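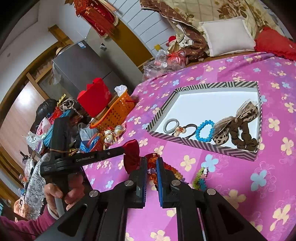 Box lids as trays for hair bits and bracelets: does it work for longer than a week?

Sorting the small stuff is my least favourite job in the house and I've now been told by three separate people that the answer is a box lid. No dividers, no pots, just a lid. I tried it on the bed-sized mess that is my daughter's collection and I remain unconvinced. The one with the black and grey geometric rim has a row along the near edge, a silvery grey hair tie, a dark elastic with a flowery thing on it, the bright blue bracelet, the beige bow with leopard-print ends and the brown scrunchie, and it does look tidy, I'll give it that. But the scrunchie is on top of the bow already and there's still a dark red bow and a load of beads out on the flowered cloth. Has anyone kept one of these going in a real house with a real child in it? Not for a photo. For months.

tinplate_jo
We've had one since October and it's fine. You're overthinking it. Shallow is the whole point, they can see everything so they don't tip it out looking for the one thing.

Marrowfat
Mine tip it out anyway.

quillfeather
Same. Also a lid has no lid, if you see what I mean. One knock off the chest of drawers and you're on your hands and knees after beads.

tinplate_jo
So don't put it on the chest of drawers? Ours slides into the top drawer.

OldPratthorpe
I'd question mixing bracelets and hair things at all. Leopard bow, fine, scrunchie, fine, but anything beaded catches on elastic. I've cut two bracelets out of hair ties and my granddaughter hasn't forgiven me for either. Put the beaded ones in the orange basket and keep the lid for hair.

Marrowfat
That basket's full of holes. Small beads would be straight through it if a string went.

OldPratthorpe
Depends on the bead and depends on the hole. A whole bracelet won't go through.

Marrowfat
A whole bracelet, no. A broken one, yes, and they all break.

nuttall_lane
Has anybody tried the Arnholm drawer inserts? 19 little squares, one thing in each. I was given a set and I'm sure it's very good for someone who owns exactly 19 things.

quillfeather
Had them. Sent them back. A scrunchie doesn't fit in a square unless you stuff it, and then it springs out when you open the drawer.

Original poster again. Some of this is useful, thank you. I take the point about elastic. The strand of tiny beads, red and orange and gold with purple in it, is the one I'd worry about most, because she wears it doubled round her wrist and takes it off with her teeth. I don't think that belongs in any lid. I'm less sure about the drawer. Our top drawer sticks, and she's six, so whatever is in there will get jerked from one end to the other twice a day.

tinplate_jo
Rub a candle along the runners. And put a bit of felt in the bottom of the lid, things slide less.

Marrowfat
Felt collects hair. You will be picking it out with tweezers by Easter.

assunta.f
I ran the dressing-up table at the Hellolgate play scheme for four years and we used lids for everything. They last until somebody sits on one, and then you get another. I wouldn't spend money on it. What did make a difference was having less out. We put half of it away in a bag and swapped it over now and then, and the children treated the old bows as new ones.
Assunta Fabbri

nuttall_lane
Swapping is the sort of thing I agree with and never do.

OldPratthorpe
Nor me. The bag goes in the loft and that's it gone.

quillfeather
I did do it, for a while. Trouble is she remembered a bracelet that was in the bag and we had tears until I fetched it down. So now she knows there's a bag.

Original poster. Right, I'll give the lid a month, hair things only, bracelets over a mug hook. If it's a heap again by then I'm going back to the old biscuit tin and I don't want to hear about rims.

Marrowfat
Mug hook's a good idea. What do you do with the thick ones, the chunky orange and red bead sort? Mine won't go over a hook without a fight.

tinplate_jo
Kitchen roll holder. Standing up, on the shelf. Takes loads.

OldPratthorpe
And the first time she wants the one at the bottom?

tinplate_jo
She takes the others off and puts them back on.

Marrowfat
Ha. Does she.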